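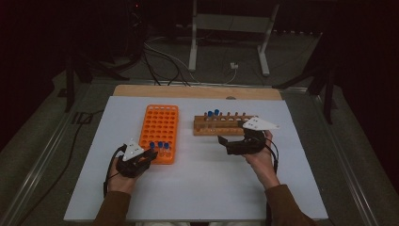
Main page Contents Laboratory equipment Glassware Storage Recent changes

Test tube rack

A test tube rack is a stand used to hold test tubes upright. Racks are found in teaching laboratories, clinics, and workshops, and they are used for holding samples during an experiment, for storing tubes between uses, and for drying them after washing. Most racks hold the tubes in round holes, though some older kinds use clips or wire loops.

Wooden racks

The traditional rack is made of wood. It has an upper rail with a single row of holes, and a lower shelf with matching holes or shallow hollows that take the rounded ends of the tubes. Many wooden racks also have a row of upright pegs. A washed tube is turned upside down over a peg so that water can run out and the inside can dry. A common school pattern has six holes and six pegs, but longer racks are made.

Beech and pine are the usual woods. They are cheap and easy to drill, and they do not scratch glass. Bare wood takes up spills and stains, and for this reason many racks are varnished or waxed. A rack left standing in water will swell, and the holes may become tight. Wooden racks should not be put in an autoclave.

Plastic racks

Plastic racks are usually made as a grid, with rows of round holes in a flat top plate. They hold far more tubes for the same amount of bench space. Polypropylene is the most common material and can be autoclaved. Racks are sold in bright colors such as orange, blue, yellow, and green, and a laboratory may give each color to a separate group of samples. Some have letters along one side and numbers along the other so that each position has its own name.

Some plastic racks come apart into flat pieces for shipping. Others are molded in one piece. Light plastic racks can tip when all the tubes are placed at one end, especially if the tubes are tall.

Other materials

Wire racks, coated or made of stainless steel, are used in water baths, where the water has to reach the sides of the tubes. Foam racks are used mainly for shipping and for tubes with cone-shaped bottoms.

Hole size

The hole must suit the outside diameter of the tube. A common size is 13 mm, used for many short tubes with caps. A tube that is too narrow for its hole will lean, and one that is too wide will sit high or jam. The cap is normally wider than the tube and stays above the top plate, where it can be gripped when the tube is lifted out or moved to another rack.

Manufacture

The Gerstead workshop made wooden racks for schools until 2000. Its catalog listed the standard peg rack as No. 772. Trnka and Pivard both sell plastic grid racks, and Clemora makes a stacking type with side handles. In a short guide to school laboratory storage, Gladys Puma and Sewwandi Akanda recommend keeping wooden racks for drying and plastic ones for samples.

Care

Plastic racks are washed in warm water with a mild detergent and rinsed. Wooden racks are wiped with a damp cloth and left to dry in the open air. Broken glass should be shaken out of the lower holes before a rack is used again. Loose pegs can be refitted with waterproof wood glue.

See also: Test tube, Test tube holder, Drying rack, Water bath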